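Subject: Re: [manip-learning] Glossy crockery and pose tracking in hand-held demos
Date: Saturday, August 3, 2019
From: Dramcombe group

On the earlier message:

> We tried your filtering step on our own table-clearing demos and it threw
> away far more than we expected, mostly plates and bowls. Is the threshold
> meant to be the same for all objects? Also, did you train on the discarded
> demos at any point, or only leave them out?

The threshold is the same for all objects in the version we sent round in May. That was a mistake on our part and I'll come to it below.

For those who missed the first post: we collect demonstrations with a hand-held gripper, recover its path from the wrist camera, and train a policy on the result. The filter compares the path from the camera with the path from the inertial sensor. If the two drift too far apart over any stretch of 48 frames, the demo is dropped. We started with 2,000 demos on the Mabaso table set and kept 1,146.

When we went through the dropped ones by hand, a lot of them were fine to look at. The person had done the task properly. What they had in common was that the gripper came in low over something shiny, so that highlights took up a good part of the view. Highlights move with the camera and the tracker takes them for fixed points. It then believes the hand has moved less than it has, and the error is worst in the last bit of the approach, where you can least afford it.

Masking helps. We now mask very bright patches before tracking and leave the rest of the pipeline alone. Matching then leans on the tray edges and the placemat, which have plenty of texture. Plain white tabletop gives it very little, so if your table is bare I would put a mat down before trying anything else.

On your second question, yes, we trained 3 policies: one on the kept demos, one on everything, and one on everything after masking. The second was clearly the worst and tended to stop short of the rim. The third did a bit better than the first on plates and no better on cups. We haven't run it on the Teretti arm yet, only on the old one, so please don't quote it as a general result.

The soup plate on the striped mat is the sort of view I mean, with the fingers either side of the plate and long streaks of light across the well.
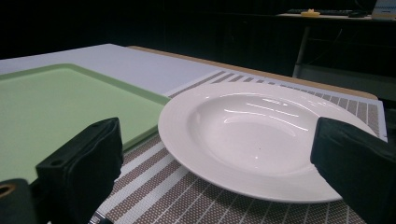

Virka: We saw the same stopping short with steel bowls and put it down to the gripper width signal. Masking fixed part of it for us, but a fixed brightness cut-off also removed pale objects that weren't shiny at all. Do you set it per session?

Per session at the moment, from the first few seconds of each recording. It's crude. A white napkin gets masked along with everything else if the lights are strong. I'll send the script once the paths in it no longer point at our own disks.

Dramcombe group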